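Speckled tabletop – keep it or cover it?
Posted by Hedvika Murín, January | 12 replies | 2 shares

Hello all, I've gone back and forth on this for weeks, so bear with me! Our work table has a pale beige top with little gray and brown flecks all over, and the walls behind it are blue. I love the two together.
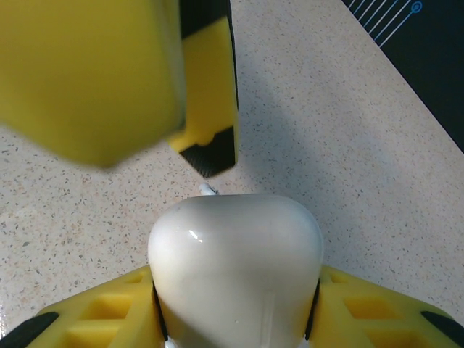
My trouble is small things. I set down a pale block, look away for a second, and have to hunt for it among the flecks – pink ones I find right away. I was thinking of a plain gray cover, but I'd miss the warmth of that beige, I really would.
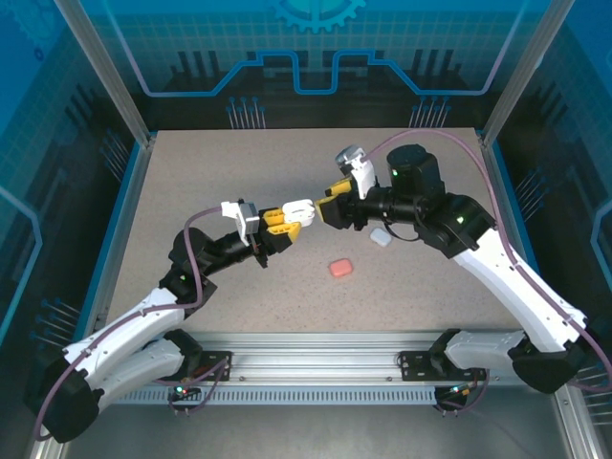 mosturstead_mel: Oh, please don't cover it! Mine is 8 years old and speckles forgive every crumb and scratch. Buy brighter blocks, it's cheaper.

gajdoš40: I disagree, sorry Mel. Forgiving is the problem, you can't see what you've missed when you wipe. I put a plain mat over mine and sleep better.

Hedvika Murín: You're both so kind. Maybe a small mat in the middle, then, and the speckles left showing all along the sides. 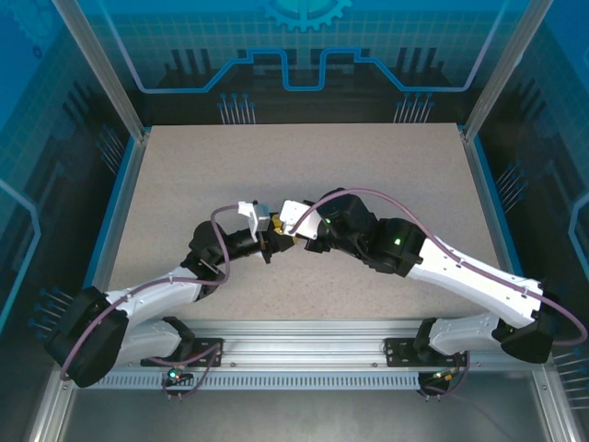
Reader comments (2)

Ziltus: A mat in the middle slides. Tape the corners.

bumance_bee: Team speckle here, and love the blue with it!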